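Open Day at Wumitance: A Look at the Skolteo Hand-Held Gripper Kit

Posted 18 January 2020

I went to the Wumitance open day to see one thing, which was the Skolteo kit. We have been looking for a way to record picking and packing tasks without tying up a robot arm for weeks, and Skolteo was on the short list along with a service from Grovero. Wumitance is the distributor, so the visit was partly a sales event, and I have tried to keep that in mind while writing these notes.

The building is an old thread mill. A stone over the main entrance gives the date as 1862, and the stairs feel like it. Wumitance has the second floor and part of the third. Parking is behind the building, through a gate that is easy to miss, and the sign for visitors was on the wrong side of the road when I arrived. Check-in was quick. Coffee was by the elevator and ran out before the first talk.

The morning was a presentation of the full product line. Much of it was conveyor guarding and vision sensors, which I will skip. The Skolteo part lasted almost an hour and covered what comes in the case, what the software does, and what the company will do for you if you don't want to collect your own recordings.

What is in the kit

The standard kit is a pair of hand-held grippers, one for each hand, with a camera on each. There is a charging dock, a calibration board, two spare sets of finger pads, a small bag of screws and pins, and a hard case with cut foam. The person doing the task holds the grippers and works with them as if they were the robot's hands. The cameras record from the tool's point of view, and the software stores the opening of the fingers along with the video. The arm-mounted version of the gripper uses the same fingers and pads, so what the camera sees by hand should be close to what it sees on the arm.

I held the grippers for a good part of the afternoon. Each one weighs 629 grams with the battery in, according to the sheet we were given. That is fine for a short run. After a longer stretch I felt it in my wrist, more on the left than the right, and I would want to rotate people on a real job. The trigger is smooth and has a long travel. Someone with small hands in our group had trouble getting it fully closed and ended up shifting her grip down the handle, which tilted the camera.

The linkage is open, so you can see the pins and get at them with a driver. I liked that. Changing a finger pad took the demonstrator less than a minute. It took me longer, mainly from looking for the right driver in the case.

The demo tasks

After lunch we were split into small groups. There were stations for folding, for sorting hardware into trays, for packing a tote, and for handling small wrapped items. The last was the one I cared about most. Our own line handles snack packs and single candies, and wrapped food is hard on grippers. The film is shiny, the shapes are uneven, and a puffed packet moves away when you touch it from the side.

Skolteo makes a point of recording in ordinary rooms as well as on benches, and the material for this station came from a home setting. We went through the recordings on a large monitor and could stop wherever we wanted. 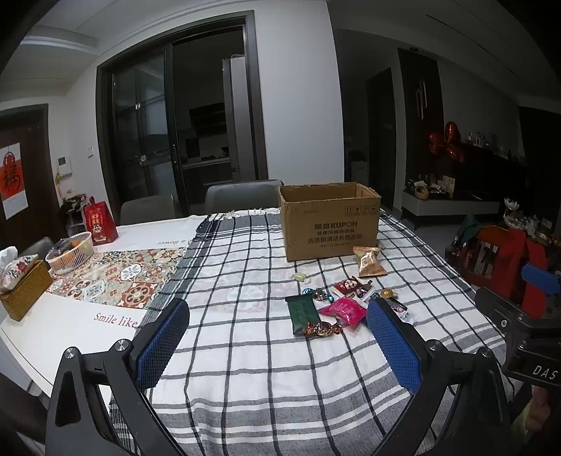 Skolteo grippers at a table of wrapped snacks and candy, seen from the camera on one of the tools.

I asked for this run because the packaging is so mixed. Foil, clear twist ends, a glossy pink packet and a puffy one with crimped ends are all in the same task, on a cloth with soft wrinkles in it. The blue pads are textured, and the demonstrator said this matters more on foil than on anything else. In my own attempts with a bag of candy at the station, the twist-wrapped pieces were easy if I took them by the body and annoying if I caught the end. Flat packets were the hardest. I had to slide one to a fold in the mat and tip it up before I could pinch it. A trained system would have to learn the same trick or be given a better surface.

Another thing I looked for was how much of the work the gripper hides. The fingers come up into view from the bottom, and an item close to them can be partly covered by the linkage. The cutouts in the links help a little. With two tools working close together, each can also get into the other's view. The software has a setting that marks stretches where the fingers block the target, but it was switched off for the demo and I didn't see it run.

Light is the other question. The room in that recording is fairly dim and the corners of the picture go dark, though the items on the table could still be told apart well enough for our purposes. Our packing area is much brighter, with overhead tubes that throw glare on film. I asked for a sample recorded under that kind of light. They did not have one on hand and took my address.

Software

The recording app runs on a phone or a laptop. You name a task, do the calibration with the board, and start. Each run is saved as its own file with a note field. Bad runs can be thrown out from the same screen, and I expect that would get a lot of use. Calibration failed once while I was watching, and the demonstrator repeated it with the board flat on the floor. It then went through.

Export was the weak part of the day. The format is documented, but the documentation covers the previous version, and the difference between the two was explained from a slide that isn't in the handout. Wumitance said a new manual would be out in June. For a team with a programmer this is a small problem. For a plant like ours it means a phone call.

The collection service

If you don't want to buy the kit, Skolteo will send operators and record the tasks for you, or record them at its own sites with your products. You ship a carton, they do the runs, and you get the files and the carton back. Pricing is by accepted run, and the customer gets to reject runs within a set period. I asked who decides in a dispute and was told it hasn't come up, which I didn't find very reassuring.

Grovero's offer is similar but only at the customer's site, and you rent the hardware for as long as the job lasts. I have a quote from them that I can't share. On paper it is simpler. Their gripper is heavier, though, and I have only seen it in a video.

There was also a Pešek table in the hallway with suction cups and foam grippers for thin film. It wasn't part of the program, but I stopped there on the way out and took a catalog. For flat packets, suction may still be the better answer, and the person at the table was frank that it is a poor one for crumpled foil.

Notes for anyone thinking of going

Bring your own product. The groups that did got much more time at the stations, and the staff seemed glad to have something new to try. A small carton is enough. Wear a watch you can take off, as it catches on the handle strap.

Ask about the pads. They are sold in pairs and wear at the tip first. The price on the sheet is for one gripper, so double it. I was told a set lasts several months of daily use, but the ones at the folding station were already shiny in the middle.

Ask for the arm-mounted version to be run in front of you. Ours was set up in the third-floor lab and did a short tote-packing cycle, slower than I expected but steady. It dropped one item, a soft pouch, and went on without noticing. The staff put the pouch back by hand and reran the cycle.

We have requested a two-week loan of the kit and will run it on single candies first, then flat packets. The loan form asks for a deposit and proof of insurance. Return shipping is on the customer.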